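Workshop notebook – block station, Fulum side
4 min read

Morning entry, written at the bench with the second coffee, so it may wander.

We have been running the two-gripper station on the foam blocks long enough now that I want to get down what has changed for the people, before we all forget how it used to be. The settings are in the log and anybody can read those. How a day feels doesn't go in the log, and I think it should go somewhere.

When the blocks came in from Skuditz we used to sort and seat them by hand. You stood at the table, you picked one up, gave it a squeeze to see whether the foam had gone hard, put it where it belonged and reached for the next. It was dull work and pleasant work too, in its way, and most of the talking in this lab got done over it. I learned half of what I know about the Nogueira mounts from whoever happened to be standing across from me with a block in each hand.

Running total on the station is 3,228 picks as of last night. Of yesterday's 198, 3 were drops, all of them with the block turned a little on its corner. I've marked those for whoever takes the afternoon.

What I notice most is that we sit down now. It's kinder on the knees (mine especially, I won't pretend otherwise), but everybody has drifted off to a screen, and a question that used to get asked across the table waits until lunch. Sometimes by lunch it has been forgotten. I would like us to go back to a short stand-up at the table around ten, coffee allowed, even when there's nothing wrong with the station. Especially then, maybe.

The other thing is the squeeze. A hand knows a tired block right away. The station closes to whatever width we gave it in Tasska and is perfectly happy with a block that should have gone in the bin weeks ago. So one of us still has to go through the tray by hand before the first run, and I've noticed that job has slid onto whoever gets in earliest. That's not fair, and it isn't written down anywhere either. I propose we rotate it and put it on the board with the rest of the chores – it takes ten minutes and it's a nice way to start, if you ask me.

To be fair to the thing, there is plenty I don't miss. I don't miss the end of a long batch, when you start putting blocks down without looking at them. I don't miss the tally sheet, which never once agreed with the tray. And the newer people are getting real practice at finding faults, which we older hands only got when something had already gone badly wrong. One of them caught a slipping finger pad by the sound of it last week! I was sitting closer and hadn't heard a thing.
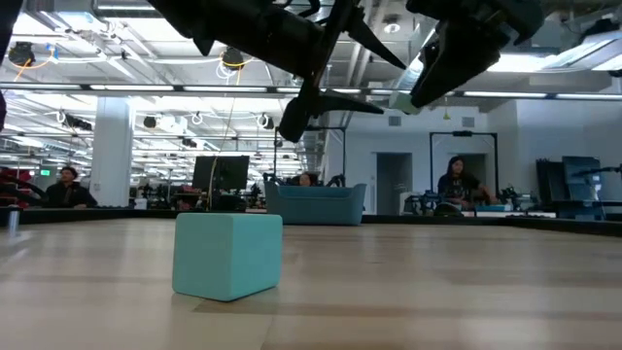

Fulum, August

Second sitting, same coffee cup.

Went over the start position again. With the turquoise block on the table, both grippers should wait well clear of it, high enough that a person can reach in and turn the block without ducking around the fingers. We had been letting them park lower to save a moment on each pick, and it made people hesitate. You could watch them do it: hand out, hand back, look up, hand out again. Whatever we gained on the cycle we lost on the hesitating, and I'd sooner have a slower station that folks are comfortable with. Please leave the high park alone in Tasska unless we've all talked it over.

Still to do:
– retape the corner mark on the table, it's lifting
– try the turned-block case at 4 different angles and write down each one, including the boring ones
– ask Skuditz whether the next lot can come in the firmer foam
– chore board: tray check, rotating
– ten o'clock stand-up, start tomorrow and see who turns up

If you disagree with any of this, write underneath. There's half a page left and I'd rather have the argument in here than in the hallway.

2 comments · 5 shares
Contact the workshop | © Fulum workshop notes | Back to top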